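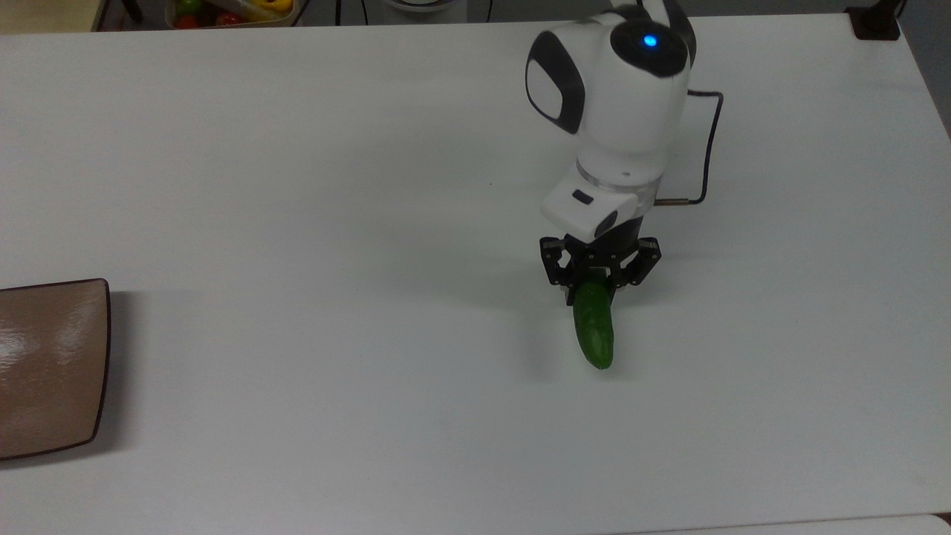

A reader going by Plumcake wrote in last week to say that a white table is a terrible idea for anyone who cooks, that hers showed every beet and every coffee ring, and would I please talk people out of it. Sorry, Plumcake! I've had the big white one from Curnberg since last September and I'm going to do the opposite.

Mine is the Lysenko, the large size, matte white top. It was $314 at the Wernport store, plus delivery, and the two guys who brought it up had to take our kitchen door off its hinges (measure first, please, I beg you). Putting the legs on took me 21 minutes with the little wrench in the box.

So, the top. What sold me was the matte. My old table was shiny and every time the sun came in I was squinting at my own cutting board. This one has a slightly grayish tone to the white, so it's softer on the eyes, and anything green on it looks fantastic – I've never been so pleased to see a cucumber in my life. We make a lot of salad in this house and now I set everything out on the table first instead of crowding it all up by the sink.

Stains: beet juice came off with dish soap. Turmeric did not, or not right away. It took three days and a baking soda paste, and there's still a faint yellow spot if you know where to look. Coffee is no trouble. I always use a board for chopping, so I can't tell you how it holds up to a knife, and I don't plan to find out.

What I don't like is the edge. It's pretty square and my forearms notice if I lean there peeling for long. The feet also needed felt pads, which weren't included, and at that price I think they could be.

I did look at the Hellard too, and it's a nicer piece of furniture, but it was a lot more money and the top was glossy.

Four stars from me. If you cook with turmeric every night, maybe get the oak.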